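### 4.2 Snacks kept and eaten in the bedroom

In both the Prurnside and Plonendale homes, the kitchen cupboard was named as the proper place for snacks. The interviews gave a different account of where snacks were eaten. Sweet packaged foods in particular were often taken to the bedroom in the evening and left there, on a bedside shelf, in a drawer or on the bed itself. Participants did not usually describe this as a meal or even as eating. Several called it "having something", and left it out of the food diary until they were asked about wrappers.

The diaries record 2,325 separate packaged items over the study period. Items eaten in the bedroom were more likely to be entered late, and the brand was more often missing or given only by colour ("the red one"). We therefore asked households to lay out whatever packets were in the bedroom before clearing them away, full and empty together. Each layout was followed by an interview lasting up to 90 minutes, held in the same room where possible.

Two points came out of these sessions. First, opened and unopened packets were rarely kept apart. A torn bag stayed beside food that was meant for later, and the tidying was put off until the bedding was changed. Second, the packets came from a wider range of shops than the kitchen stock did. Staple foods were bought at one supermarket, while snacks came from small import shops, from relatives and from colleagues returning from holiday. Labels in several scripts could lie side by side, and participants did not always read the language on them. They chose by the picture on the front or by having tried the item before.

Figure 6 gives one such layout. The wrapped cake has a Cyrillic label, and the packets near it carry Chinese characters and short English phrases. 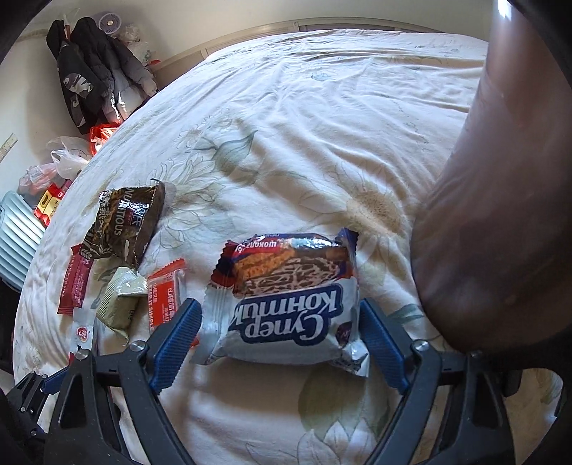 **Figure 6.** Snack packaging on a bed with a flower-patterned sheet. Centre: a wrapped snack cake labelled "Супер Контик". Upper left: a dark brown bag, torn open, with the word "NUTRITIOUS".

English words on the packets were remembered better than brand names. "KEEP IT SIMPLE", printed on the red-orange packet in Figure 6, is a phrase of this kind. It says little about the food inside, and a diary entry using it would be hard to code without the packet to hand. For coding we used the product type where it could be read and "unclassified snack" where it could not. Hidayah Yeoh and Sena Sarpong coded the layouts separately and settled differences by going back to the packaging. Crumbs and loose sweets were left out of the coding. Section 4.3 turns to drinks.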